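Section 4: Folding the Kitchen Cloths

Okay, so this is the part of the Dedosside laundry guide I get the most mail about, and I've rewritten it more times than I'd like to admit. If you're coming straight from Section 2 (washing and drying), bring one cloth with you and leave the rest in the basket. We'll do one slowly and then you can race through the pile!

Before you start

You want a clear, flat surface that's bigger than the cloth when it's spread out. A table is great. The top of the dryer works too, but mine slopes a little and everything creeps toward the wall, so I gave up on it. Wipe the surface down and let it dry.

Make sure the cloth is completely dry too. Feel along the hem with your fingers – that's where the damp hides, and a damp hem folded into the middle of a stack will make the whole drawer smell like an old sponge by morning.

Note: These steps are for thin, plain cloths. Terry and waffle cloths fold in half once and that's it. Don't fight them.

Opening the cloth out

1. Shake the cloth once, hard, away from your face.

2. Find two corners that share an edge. If your cloth is longer one way, pick the corners on a long edge.

3. Pinch one corner in each hand, right at the tip. I used to grab a whole fistful and then wonder why my folds came out lumpy.

4. Lift both hands to the same height and move them apart until the top edge stops sagging.

A pink cloth held out sideways between two grips, one at each end, is the position to get to before any folding starts.
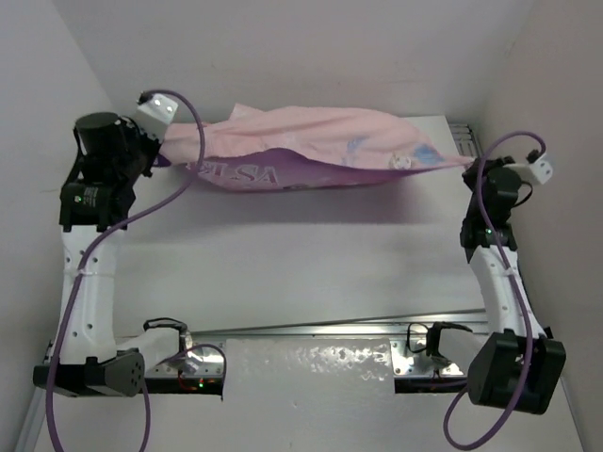
Kakakhel wrote in about this step to say that pulling the edge tight had stretched a favorite cloth into a sort of kite, and that it went much better with the hands brought a tiny bit closer together once the edge was level. Fair point, and I've changed step 4 to match. Stop when the sag goes. You don't need to keep pulling after that.

Caution: Go easy on old cloths with a worn hem. Hold those a little way in from the corner, where the weave is still strong, or you'll end up with a rip and a new dust rag.

Laying it down and folding

5. Lower the cloth so the bottom edge touches the table first, then bring your hands down and toward you. It should land pretty flat.

6. Smooth from the middle outward with your palm. Two or three passes will do it.

7. Bring the left edge over to meet the right edge. Line up the corners first and let the rest follow.

8. Run your hand down the fold – a light press, no leaning.

9. Fold the top edge down to meet the bottom edge.

10. For a shallow drawer, stop there. For a deep one, fold in half one more time so the cloths can stand on edge like file folders (I love this, I can see every color at once).

If it comes out crooked

Don't tug at the folded cloth. Open it all the way back up, go back to step 3 and hold it out again. Most crooked folds start with one corner held higher than the other.

If the cloth really isn't square, and plenty aren't after a hot wash, line up the edges that will face front in the drawer and let the other side be messy. I have a set like that and they look perfectly respectable from the front.

Putting the stack away

11. Stack with the folded edge facing you, so you can grab one without dragging three more along.

12. Put the fresh ones at the back or the bottom. Last August I found cloths in my drawer I'd forgotten I owned, all because I kept using the same ones off the top.

Napkins are in Section 5, and they need an iron, so go fill it now.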